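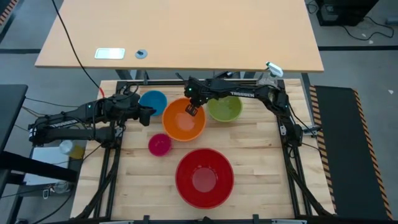

Los dos brazos sobre la mesa de los cuencos, en Medve.

Inicio Viajes Talleres Contacto
Buscar en el blog...

El viernes visité Medve, el laboratorio que Casov tiene abierto para visitas pequeñas. Éramos 13 personas y nos recibió Ottó Boros, que habla despacio y eso yo lo agradezco mucho, porque mi español todavía se cansa.

El trabajo del día era con cuencos de plástico. Una persona guía los brazos y el sistema guarda el movimiento junto con las imágenes: a cada intento completo lo llaman «episodio». Por la mañana habían grabado 41. Yo pensaba que serían miles, pero Ottó me explicó que prefieren pocos y limpios -- después el programa, que se llama Skakex, aprende de ellos.
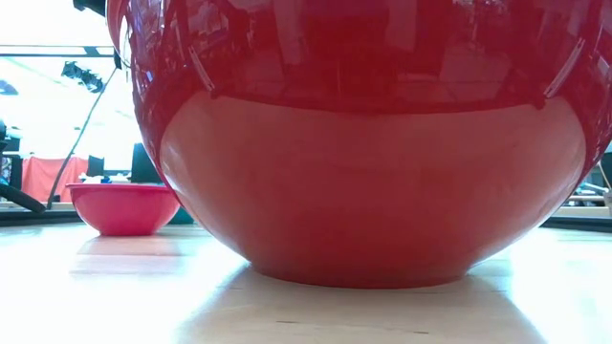 Pregunté qué pasa cuando la persona se equivoca. Depende, me respondió. Si corrige el error con calma, el episodio se queda, porque también corregir es algo que se debe aprender. Si duda demasiado tiempo, lo borran. De la sesión de la mañana habían borrado dos.

A mí me dejaron probar una vez. Es más difícil de lo que parece: la mano quiere ir rápido y el brazo no. Mi episodio no sé si lo guardaron -- no me atreví a preguntar.

La próxima visita es en junio y hay que escribir antes a Medve.

Compartido 2 veces · 0 comentarios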